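## Tarano Desk Organiser, perforated front

Open-top plastic organiser for benches, desks and shelves. Supplied assembled. Sold by Stultham; replaces the Dudorlow model in our range.

- Compartments: open, rectangular, in a row
- Load: up to 47 N, evenly spread
- Cleaning: damp cloth, mild detergent
- Carton quantity: 2
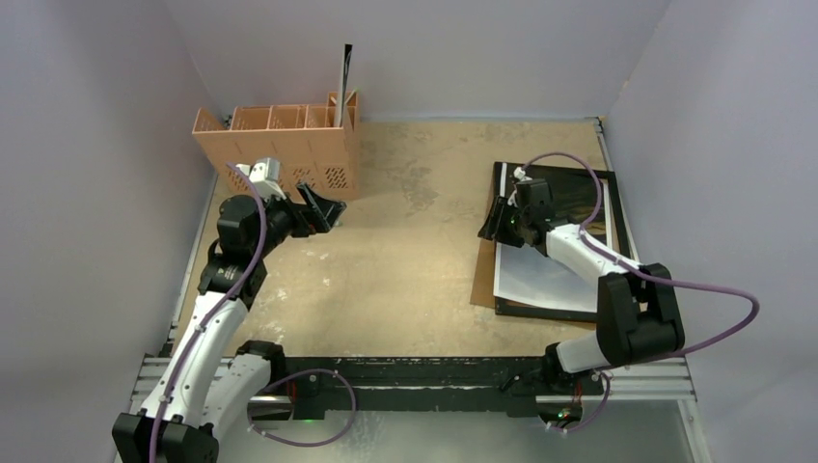 Compartment depth suits cards, rulers and small hand tools. Stand the unit near a wall where the bench allows, with the perforated face towards the user. Flat items taller than the organiser can go in an end compartment, as with the thin black-and-white piece in the rightmost one, and will lean slightly. The holes in the front face are small and square, on a regular grid. Colour may vary between batches, so order matching units together.

Keep boards, framed panels and paper on the bench and out of the compartments. The plastic will mark if heavy sheet material is dragged across the rim.
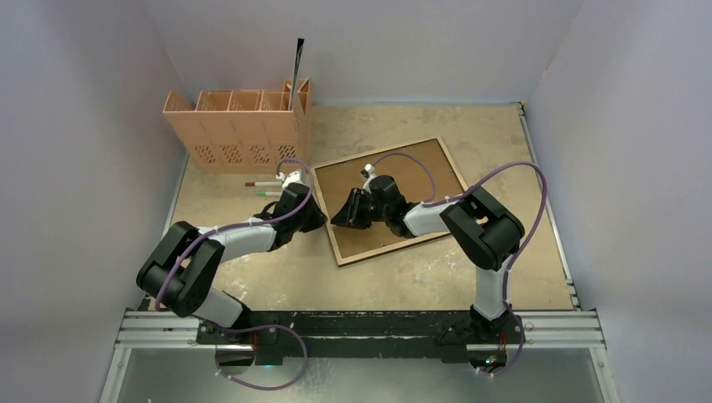
Wooden boards with rough edges should be sanded before they are stored against the unit. Kikuchi adhesive feet are available separately for smooth benchtops and are not recommended on particleboard.

Trade orders over 1000 units: contact Carola Ehlers, Stultham sales desk. Not collected on Saturday.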